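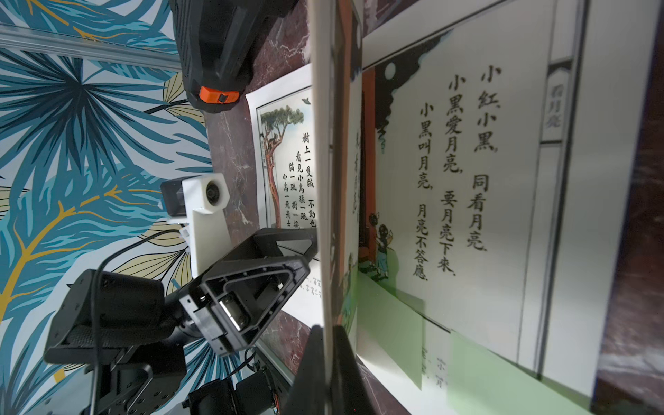
3.2 Page layout and the handling of old readers

Figure 2. Two pages from the readers in the Mornton set. The larger carries the text of "Looking at the Moon" (看月亮) in vertical columns, with the title in a narrow bordered panel. The other has the verse about a cat in a tree.

The Mornton set holds 427 loose and bound items used to teach children to read Chinese at home and in weekend classes. Most are short picture readers in traditional characters. We recorded each item by page, noting the direction of the text, the number of lines, the place of the title and how much of the page was given to the picture.

The moon page in Figure 2 is typical of the simpler readers. Its text is set in six short lines of bold characters on a cream ground, with a punctuation mark closing each phrase. The vocabulary is small and repeated. The name 小黑 (Little Black) and the word 月亮 (moon) come back in nearly every phrase: 小黑愛月亮，要月亮下來。小黑叫月亮，月亮不答應。(Little Black loves the moon and wants the moon to come down. Little Black calls the moon, and the moon does not answer.) A child who knows the word for moon can find a place in the text again after losing it. The illustration supports this, with a pale moon in a dark sky and two children standing together by a red doorway.

The cat verse asks more of the reader. It opens with a cat in a tree that does not move, and the action then comes quickly: the cat jumps, the tree shakes and the little bird flies off. The tall tree suits the vertical columns beside it, and the animal and the bird are both drawn small. We coded the page as "picture and text side by side", the same code given to the moon page, although the moon page is the larger of the two.

Thin paper affected how we worked. On several items the characters on one side of a leaf could be read faintly, in mirror form, from the other. Figure 2 includes a leaf of this kind. In the Lollska readers show-through was strong enough that two coders disagreed on line counts, and those pages were coded again with a sheet of plain card behind the leaf. The Barros readers are on heavier stock and needed no second pass.

Leaves were turned one at a time and never pressed flat. Condition was scored from 1 to 5 on the Hona scale, where 5 means no visible wear. Scores were entered before any reading of the text, so that a favourite story would not be marked up. Items scored 1 were left out of the layout counts in Section 4 but kept in the word lists.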